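About Fedalis

Home | Services | Prices | About us | Contact

Who we are

Fedalis is a paperhanging and decorating firm in Clulleck. We hang wallpaper, strip wallpaper, paint the bits in between and tell people when they would be better off leaving a wall alone. That last service is free and we provide it more often than our accountant would like.

Most pages like this one say that the firm is passionate. We have read a good many of them and have yet to learn from any of them whether the people can hang a straight drop. So we will try to stick to things you can check.

The firm was started by Ludger Ostermann, who still does most of the surveys. He had worked for bigger outfits before that and did not much care for how they priced. A man with a tablet would walk through the house for five minutes, a number would arrive by email, and the number would then grow. Ludger's view was that if you look behind the radiator at the start you don't need to be surprised by it later. He still looks behind the radiator. He also looks inside cupboards, so please don't tidy on our account.

Henrik Nolte joined as a trainee and is now a partner. He runs the workshop, orders the stock, takes the pictures for the site and answers the phone when he can hear it.

What we think about wallpaper

It is fine. It has been going in and out of fashion for longer than either of us has been alive, and each time it comes back somebody writes an article saying that it never left. We make a living from it and still think a lot of rooms don't need it.

We are wary of the word "feature". A feature wall is one papered wall and three that weren't, and it suits some rooms, usually those with a chimney breast. In a plain box bedroom it can look as if the money ran out. If you want one we will hang it properly, but expect Ludger to ask what the other three walls have done wrong.

We are also wary of "paste the wall" papers sold as a job for beginners. They are easier, up to a point. The point is normally the first corner. No house in Clulleck that we have worked in has a true corner, and the older terraces on the hill are worse than the new estate by less than you would think. A paper with a small scattered flower will forgive you. A paper with straight lines running across it won't, and the brick prints are the strictest of the lot, because everyone knows what a row of bricks is meant to do.

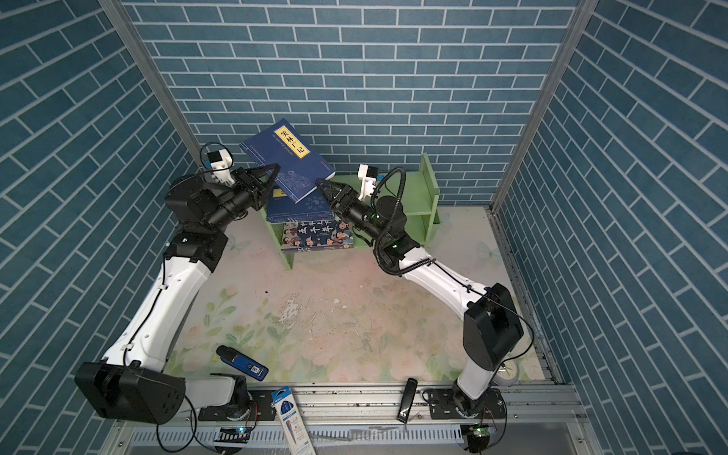 Photo: Henrik Nolte / Fedalis

People ask for brick prints in slate, in grey, in red and in that pale blue that photographs well. Our advice is the same for all of them. Get a sample, pin it up, and look at it for a week in the evening as well as the morning. The pattern that looked crisp in the shop can be very busy across a whole wall, and on all four walls it is a lot of bricks. Plenty of people like it anyway. It's their wall.

What we don't believe

We don't believe in "breathable" as a word on a tin with nothing after it. Ask breathable compared with what. We asked one supplier and were sent a leaflet with a leaf on it.

We don't believe that one coat will do. It might, over the same colour, on a good wall, in poor light.

We don't believe in anti-mould paint as a cure for mould. If the wall is damp there is a reason for the damp, and painting over it gives you a nicer looking wall for a winter. We will tell you who to ring about the gutter.

And we don't believe in our own reviews, or not very much. We have some good ones. They were written by people who were pleased enough to sit down and type, usually in the first week, when everything looks well. What you want to know is how the seams look after ten heating seasons, and for that you should ask to see an old job. We keep a short list of customers who have agreed to let people knock. Two of them make tea.

What we use

We buy most of our lining paper from Zamus. It isn't the cheapest, and we tried the cheapest. For paste we use Feyisa on heavy papers and ordinary cellulose on the rest. Feyisa costs more, smells of very little and gives you longer to slide a drop into place, which matters with a long stairwell and a pattern that has to match. We get no discount from either firm for saying so, though Henrik has asked.

We don't sell paper ourselves. We used to keep a rack of rolls in the front of the workshop and found that we were recommending what was on the rack. Ludger noticed it first. The rack went and so did a fair bit of easy income, and we can't say for certain that our advice got better, but there is one less reason to doubt it.

How we price

By the room, in writing, after a visit. The price covers stripping, filling, lining if we think it needs lining, hanging and taking the rubbish away. It doesn't cover replastering, and if the plaster comes off with the old paper we stop and talk to you before doing anything else. This happens. Woodchip is the usual culprit, and anyone who gives you a fixed price for taking off woodchip without poking it first is either very brave or planning a second invoice.

We ask for 10 per cent when you book and the rest when you have walked round the finished room in daylight. Not under a lamp at six in the evening with your coat on.

Are we the right firm for you?

Possibly not. We are slow to book, and September goes early because everyone wants the hall done before family come to stay. We don't work outside Clulleck and the villages that touch it. We don't do offices with over 80 desks, having done one. If you need a whole house turned round in a fortnight for a sale, a larger firm will suit you better, and you should ask them about the radiators.

If none of that has put you off, send us the room sizes and say what is on the walls now. A rough guess will do for the first and please be truthful about the second.

Page last changed Apr 22, 2020

Fedalis, Unit 2, Clulleck. Quote job number 833 if you'd like to see the stairwell mentioned on our prices page.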